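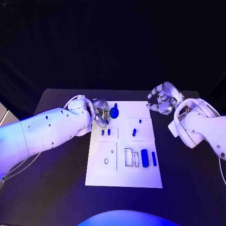 Danish Mengal asked whether the gripper and the hand come as a pair, or whether he could have two grippers and spend the difference on something else. He can. We get this one a lot, so it goes first.

Can I have two grippers instead?
Yes. The parallel gripper is the cheaper end by a long way, and for small pegs it will do most of what you want. The five-fingered hand is the one that finance will ask about. If your parts are all much the same shape, start with grippers and budget for a hand in year two, when you know what you're missing.

How much should I put aside besides the arms?
More than you've put aside. Add the table, the mounts, the cabling, the insurance and a morning of an electrician's time. Customers at Perenbridge allowed for everything except the doorway and had to take the frame off again.

Do I need the Tidside peg board set?
You need something to practise on. The set is plates, pegs and cylinders of different sizes, 106 pieces in the full box. Small blue pegs roll. Order spares with the set, as carriage on one peg costs more than the peg.

How long is delivery?
Orders placed now, in November 2023, should arrive in February. Grippers ship sooner than hands. We will not promise you a day of the week and would be wary of anyone who does.

Can I lease?
Yes, through our Trarham office, for a minimum of 2 years. Wear to finger joints is charged at the end. Read that clause before signing, preferably with a cup of tea.

What size of table?
Both arms have to reach the middle without meeting each other. We suggest at least 200 cm wide and a dark, matt top. A dining table from home has been tried. It walked.

How many staff do we need to train?
Budget for 4 places on the course, even if only one person is keen. Keen people change jobs.

Is the Rweyemamu service plan worth it?
For the hand, yes. For grippers alone, probably not, and our sales team would rather we hadn't written that down. The plan covers one visit a year, replacement cables and telephone help in office hours.

Can we buy second-hand?
Sometimes. Ask for the hours run and the service record, and check that the controller is included. An arm with no controller is a very expensive coat stand.

Will it pay for itself?
Depends what you were paying before. Send us your part list and weekly volumes and we'll give you a figure, along with the assumptions behind it. Quotes are free and stay open for a month.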